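Chapter 7
Color, Pattern and the Study of Extinct Animals

Children who draw a dinosaur usually reach for the green crayon. For most of the last century, illustrators did much the same, and the greens and browns in their books were borrowed from living lizards and crocodiles. Bones keep the size and shape of an animal. They say very little about its skin.

This chapter looks at what can be learned about the color of extinct animals and where guesswork begins. Section 7.1 covers pigments and the small structures in cells that hold them. Section 7.2 deals with feathers, and Section 7.3 with pattern.

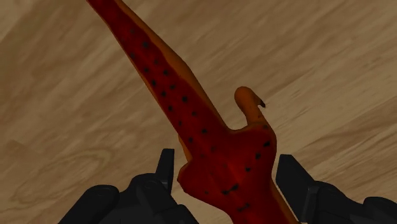
Figure 7.1 Red and orange coloring with black spots.

Spots, stripes and bands have several uses in living animals. They can break up an outline, warn off a predator or help members of a species know one another. Many animals are also darker on the back than on the belly. Light falls from overhead, so a pale underside cancels some of the shadow and makes the body look flatter. This is called countershading.

Toys and models often follow the same plan, whatever main color the maker has picked. A class can learn a good deal by sorting a box of them by back color and belly color before reading Section 7.3.
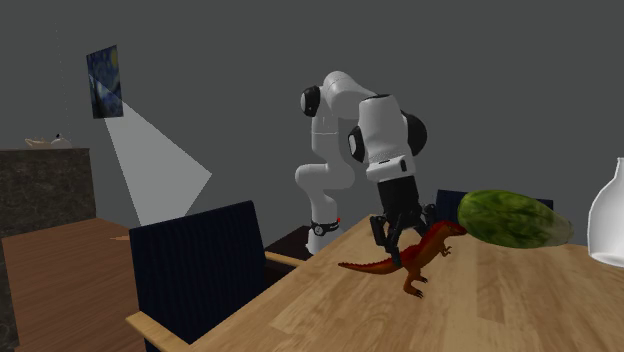
Despina Kokkinos objects that sorting of this kind teaches students about toy makers and leaves the animals out. Antigoni Antoniadis replies that this is a fair place to start, provided the class goes on to ask which choices have fossil evidence behind them. Both views come up again in the review at the end of the chapter.

Before you begin
Write down the color you picture for any two extinct animals. Keep the page. You will need it for Activity 2.

Key terms: pigment, melanin, melanosome, countershading, disruptive pattern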